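Sututis Light Blue Basket: my new home for the phone pile
Reviewed by Joanne Bickerstaff, September 2018

I have a drawer problem. More specifically, I have an old phone problem, and for years the drawer was where they all went to tangle up with chargers, takeout menus and one very sad glue stick. So when the Sututis basket went on sale I grabbed one, and I've been using it long enough now to have Opinions!

It's a plain rectangular plastic basket in light blue, with holes in the sides. That's pretty much it. I paid 20 dollars, which felt like a lot for a plastic basket (my sister still brings it up), but I'd already had a cheaper one from Mistach crack at the corner back in March, so I was ready to spend a little more.

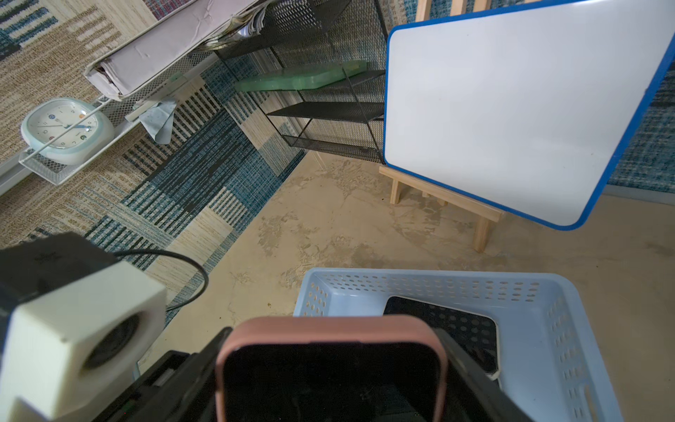 Pink phone, blue basket, and the little easel whiteboard behind.

The holes are small ovals, in rows, and they go right up around the rim. I like them a lot. You can see what's in there from the side without digging, and dust doesn't collect in the bottom the way it did in my old solid bin. The downside is that a stylus or a SIM tool will poke straight through, so keep the tiny stuff somewhere else. I use a mint tin.

The color is softer than I expected from the listing, sort of a washed-out sky blue, and I'm a fan. It looks good on the bare floor and it's easy to spot when I'm hunting for it. My listing said 452 grams, and I haven't weighed it, but it feels light even with a load of phones inside. 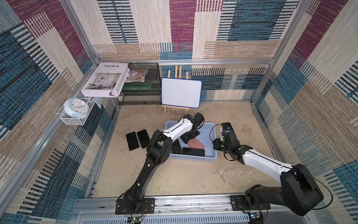 How much does it hold?

Plenty for me. Five smartphones fit if you let them overlap, and mine tend to end up in a heap with one propped against the side. If you're the kind of person who wants every phone standing in its own slot, get the Clusholm organizer with the dividers. I tried a friend's and found it fussy (cases on or cases off, nothing ever fit the slots), but it does look neater on a desk.

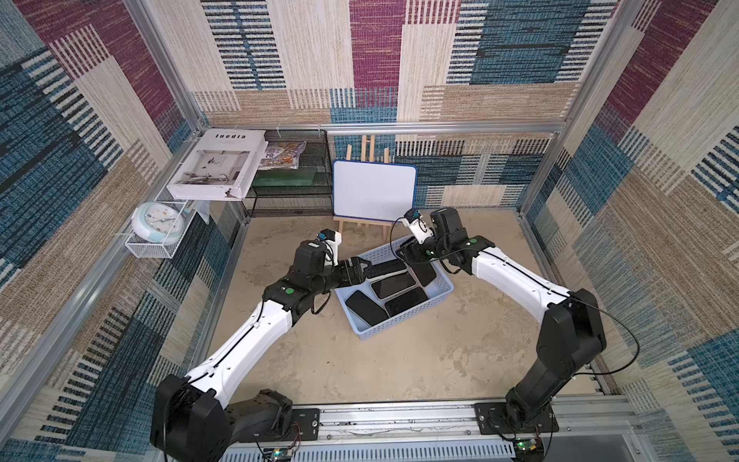
Gripes

No handles! You carry it by the rim, fine for phones, less fun if you fill it with anything heavy. No lid either. And the price sticker left gunk that took me two rounds of dish soap to get off.

Would I buy it again? Yes, on sale. Four stars.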